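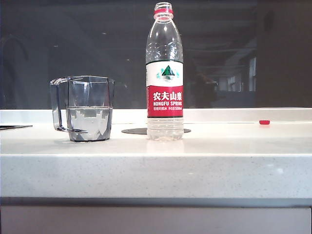 Jarro e garrafa de água sobre a bancada. Foto: Skureck/Divulgação

Notícias > Tecnologia > Software industrial

Junho | Da redação, com informações da assessoria

Skureck lança versão do Wemine com planejamento de movimento para objetos transparentes

A Skureck, desenvolvedora de software de controle para manipuladores, anuncia a nova versão do Wemine, seu pacote de percepção e planejamento. A principal mudança está no módulo que estima a posição e o contorno de recipientes transparentes, como copos, jarras e garrafas, e repassa essa estimativa ao planejador de trajetórias.

Recipientes desse tipo são um problema conhecido para sensores de profundidade. A luz atravessa a parede do objeto ou reflete nela, e o mapa de profundidade sai com buracos ou com valores que pertencem ao fundo. Nas versões anteriores, o Wemine descartava essas regiões e pedia ao operador que marcasse o objeto na tela. Agora o módulo combina a imagem colorida de uma câmera fixa com a da câmera de punho e calcula um contorno com margem de incerteza. O planejador usa essa margem para definir a velocidade de aproximação e a abertura da garra.

"O cliente não quer trocar de câmera para pegar um copo. Nosso trabalho foi tirar mais informação das câmeras que ele já tem", afirma Ghazala Ansari, responsável pela área de percepção da Skureck.

O desenvolvimento levou 12 meses e foi feito com o laboratório de Bresside, que montou a bateria de testes em bancada. O conjunto de validação tem 122 objetos, entre rígidos e flexíveis, e 200 sequências gravadas com variação de luz natural e artificial. As sequências ficam disponíveis aos clientes com contrato de suporte, junto com os arquivos de calibração.

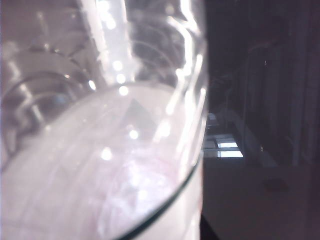 A estimativa a curta distância foi a parte reescrita por completo. Quando a garra se aproxima, o objeto deixa de caber no campo da câmera de punho, e o algoritmo anterior perdia a referência. O novo procura a curva da borda e a acompanha mesmo que só um trecho esteja visível. Num copo transparente com conteúdo esbranquiçado, a borda aparece como uma linha fina e escura, enquanto a parede devolve faixas e pontos de luz muito claros. O filtro de reflexos trata essas áreas como dado ausente – elas não entram no cálculo do contorno.

O ciclo de estimativa é de 50 milissegundos na configuração padrão. O integrador pode alterar esse valor no arquivo de parâmetros, assim como o limite de incerteza a partir do qual o braço para e aguarda confirmação.

A atualização mantém a interface de programação da versão anterior. Projetos existentes abrem sem conversão, mas a calibração entre as duas câmeras precisa ser refeita. A integradora Baloch, parceira da Skureck, fará a instalação e o treinamento das equipes técnicas.

A nova versão já pode ser solicitada pelos canais de atendimento da empresa. Clientes com licença ativa recebem a atualização sem custo.

Compartilhamentos: 50 | Comentários: 12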